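Stasidine Tabletop Handling Cell
Equipment page, Shared Instruments Service, Varnidell Institute, Ginville Campus

Equipment type: Single-arm tabletop cell with parallel gripper
Controller: Hulme bench controller, cabinet under the table
Cameras: One fixed workspace camera, one wrist camera
Location: Open-plan laboratory, second floor
Access: Trained users only
Booking unit: Half day

Overview

The Stasidine cell is available to research groups and teaching staff for work on picking, placing and stacking small household items. The arm is mounted at a white worktable and is supplied with a two-finger gripper, a fixed camera that covers the workspace, and a small camera fastened at the wrist. The cell is suited to objects that can be lifted with one hand. It is not suited to glassware, open liquids or powders.

The total load at the gripper must not exceed 400 grams, including any adapter fitted by the user. Groups with heavier items should ask the service about the floor-standing cell at the Hulme Building before making a booking.

Start-up

The emergency stop is tested before the arm is powered. Press the button, confirm that the controller reports a stop condition, and release it by turning the cap clockwise. If the controller does not report the stop, switch off at the cabinet and inform the service. The cell may not be used until the fault has been cleared.

After power is applied, the arm is moved to its home position at reduced speed. The controller requires a warm-up of 11 minutes before calibration values are read. Users who begin earlier will find that the height reading drifts during the first part of the session, and recordings made in that period are not accepted by the data store.

Checking the cameras

Both camera views are opened on the operator screen and left open for the whole session. The fixed view is used to confirm that every item stands on the table within reach of the arm. The wrist view is used to confirm the grip, and it should be sharp enough at working distance that a ring-pull or the edge of a lid can be told apart from the surface around it.

Cans, a mesh holder and a ball on the worktable.

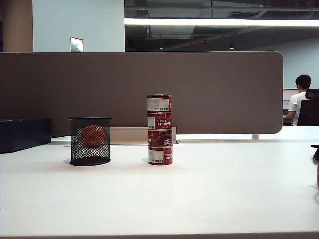
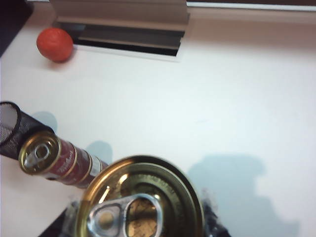

The wrist camera bracket is held by two screws, which loosen with use. They are to be checked at the start of each booking with the torque driver kept in the cabinet drawer. If either screw has moved, tighten both and repeat the hand-eye calibration. A bracket that has shifted even slightly will not show an obvious error on the screen, but the gripper will close to one side of the item.

Do not remove the lens cover ring. Dust on the lens is cleared with the blower. Marks that remain after use of the blower are reported to the service and are not to be rubbed with paper towels or clothing.

Gripper care

The fingers are wiped with a lint-free cloth and isopropyl alcohol before each session and again after any work with labeled packaging. Paper fibers and adhesive from labels collect on the contact surfaces and reduce the grip on smooth metal. The finger pads are replaced when the surface has become polished or when a cut is visible along the edge. Replacement pads are held by the service and are fitted by service staff.

Grip force is set in the operator panel. The default setting is 40 percent, and most tinned goods can be handled at this value. For soft or hollow items the force should be lowered and raised again in small steps. Users are asked to return the setting to its default when they finish. A high value left in place by the previous group is the most frequent cause of crushed items reported to the service.

Cable routing

The wrist camera cable runs along the outside of the arm and is held by hook-and-loop straps. There must be enough slack at the last joint for a full turn in either direction. Before running a new program, move the last joint by hand control to both ends of its range and watch the cable. If it pulls tight or touches the fingers, move the strap nearest the wrist and test again. Plastic ties are not permitted on the arm.

Table surface

The worktable is cleaned with a damp cloth only. Solvents leave a dull patch that affects the table-plane fit. Tape may be used to mark item positions during a session and must be removed at the end of it. Items that are not part of the current task are kept out of reach of the arm.

Routine service

The cell is withdrawn from booking every Thursday morning for inspection. Service staff check the joint backlash, the condition of the cable, the finger alignment and the emergency stop circuit, and they run the reference pick sequence. The results are entered in the cell log, which is open to all registered users. The annual service takes place in February and usually occupies the cell for roughly a week. Bookings for that month are confirmed after the service dates have been set.

Faults

If the arm stops during a program, do not restart it from the middle of the sequence. Note the code on the controller, open the fingers from the panel with one hand supporting the item, and return the arm to home at reduced speed. Codes in the 2 series refer to the gripper and can normally be cleared by the user. All other codes are passed to the service.

Collisions with the table must be reported even if the arm continues to move normally. The fingers are checked against the alignment block before the next booking.

Booking and charges

The cell is booked through the Varnidell equipment calendar. Internal groups are charged by the half day. External groups should contact the Shared Instruments Service for a written quotation. Training is held at the cell and must be completed before the first booking. Users who have not operated the cell for a full semester are required to repeat the practical part.

Related equipment
Hulme Building floor-standing cell
Finger pad and adapter stock list
Calibration board loan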